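3.2 Workshop build

The second rig, Pumphrey, was put together in a shared workshop in Sestville by one of the authors (Prothero), working evenings. Its wooden top surrounds a matte black work surface with an arm at either side. The cabling to each arm runs in a carrier along the near border of the table.
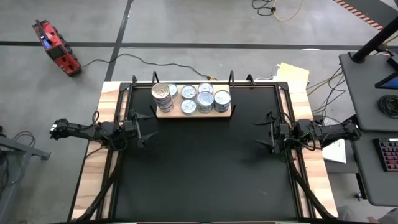
Figure 3. The Pumphrey table, both grippers open, with the tray of cans near the back edge.

Cans were chosen as the first test objects because they are cheap and easy to replace. We recorded 291 trials on this rig, all under the Lukel controller described in Section 3.1. The arm mounts were retightened after every third session.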